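Wildale linen library opens its shelves for a second season

April 16, 2019

WILDALE – The blue bins are back! The Wildale Linen Library, which lends bedding and towels to households that find themselves short, reopened this morning in the old Delaunay drapery shop on Resmont Street, and by lunchtime the front counter was stacked with returns, requests and a very welcome tray of lemon slice.

The library started last winter with a few shelves and a borrowed trolley. It closed over the summer while the shop floor was redone, and it has come back with a proper sorting room, wider aisles and 254 bins, each one packed and ready to go out the door. Last season it made 451 loans, mostly to families moving into rentals and to people with relatives suddenly coming to stay (anyone who has tried to find a spare doona at nine at night will know the feeling).

The system is lovely and simple. One bin holds one kind of thing. Sheets go with sheets, towels with towels, and the bulky soft items get a bin to themselves so they can lie flat. You borrow the whole bin, take it home, use what's in it and bring the lot back within the month. There is no charge, and you don't need to explain why you're asking.

Packing is done at the long bench at the back, where the old cutting tables used to be. Everything is washed, aired and folded to fit the floor of the bin, with the corners tucked in and nothing poking up over the rim. It is fiddly work to get right, and the regulars have become very good at it – there was some friendly rivalry this morning over who could get the flattest lid.

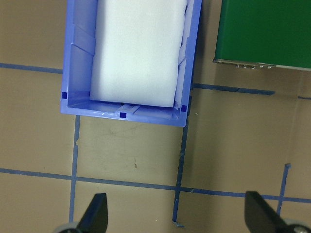

A soft white block fills most of a light blue bin at the linen library in Wildale.

White is still the colour most borrowers ask for, and it goes with whatever is already on the bed. Coloured and patterned sets are kept on the lower shelves, and children are encouraged to choose their own. The dinosaur set had a waiting list all last season and has one again already.

The new sorting room has made a big difference. Returns used to pile up beside the front door, and on a busy day you had to step over them to reach the counter. Now they go straight through to the back on trolleys, get checked for tears and missing buttons, and are off to the laundry the same afternoon. Anything past mending is cut up for cleaning cloths, and the local animal shelter takes old towels with great enthusiasm.

Donations are open too. The library is after single and king single sheets in particular, along with cot blankets and bath mats. Items should be clean and in good nick. Pillows can only be taken new and still in their wrapping. The aim is to reach 270 bins by June, when the cold sets in and the phone starts ringing in earnest.

The linen library is at the rear of the Delaunay building, next to the Molex Lane car park, and is open from 10am to 2pm on weekdays. Borrowers can take up to 2 bins at a time. Bring something with your address on it, and a car with a bit of room in the boot.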